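Home | Lists | Archive by thread | Archive by date | Log in

Filed under: Shop floor, Automation, Jobs and training

2026-06-06
Posted by Khrystyna Symonenko

Subject: Re: sorting cell, who does what after August

Answers to the Vinden message are under the quoted part. I talked to the packing lead and both shifts before writing.

> We are a small parts house, 65 people, and management wants two
> arms on the returns line by August. The packers are asking if they
> will still have jobs and I don't have a good answer. You went
> through this at Ilamberg. Did anyone get let go? Who looks after
> the arms once the installer leaves? And did the work get easier
> or just different?

Nobody was let go. Eight packers worked the small parts bench before and eight are on the payroll now, but they don't do the same job. Three moved to inspection. Two run the cell, one per shift. The others went to kitting, and one of those asked to come back to the bench and was told there was no opening. She is still unhappy about it and I think she has a point. Get the return rights in writing before the arms arrive.

On looking after them: Partanen did the install and trained two operators. That was too few. The first time one was on leave we had the line down until the other could be called in. Training covered jogging the arms on the pendant, clearing a jam, and restarting a program. It did not cover changing a pick position, so for weeks every new part meant a call to Partanen. We now pay the operators a grade higher and they do position changes themselves. The raise took longer to settle than the install.

Easier or different: the wrists are better. More than 100 parts an hour by hand was normal at the bench and people had braces on by the end of a busy week. The cell operators say they are more tired in the head, from watching and waiting for a stop. They also miss talking. The bench was a place where people talked.

The test table has its own small belt and bins, and new parts get tried there before they go on the line.
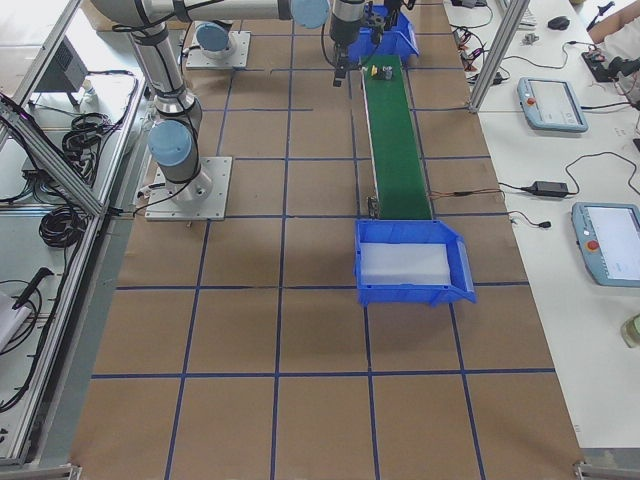 Test table with both arms, the green belt and the blue bin at the near end.

Ask for a table like it. Ours was nearly cut from the budget, and it is where the operators learned most of what they know.

Nillov is also writing up their shift schedule from before and after, and I will forward it when I have it. If your packers want to talk to ours, send me a couple of names and I will set up a call.

Khrystyna

Previous message | Next message | Reply to list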